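Chapter 6
Bin Picking as a Packaged Product

Chapter 5 dealt with parts that arrive in a known position. A bin gives no such help, and for years each cell was engineered from scratch. Vendors now sell the job as a kit. We use one of these, the Sosska kit from Pikberg, throughout the chapter.

The kit has a gripper, a calibration plate and a license for the planning software. The robot arm is bought separately. List price at the time of writing was $2,491 per station.

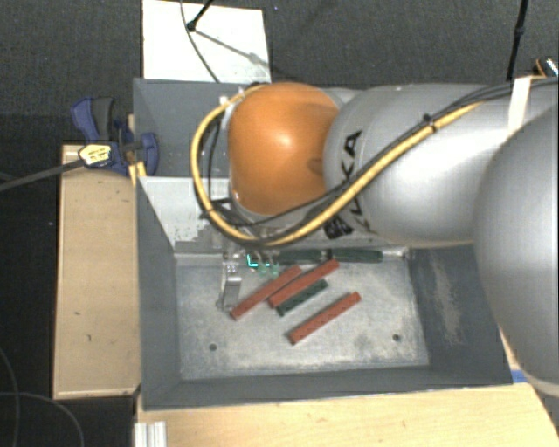

Buyers should read the terms of the cycle guarantee with care. Pikberg states it per 1,000 picks, and only for rigid parts of a single shape. Mixed lengths, or parts lying against a wall, fall outside it. Section 6.2 reports the trial run by Annunziata Marras at Dunne, in which 148 picks needed a second attempt. Section 6.3 covers the service contract.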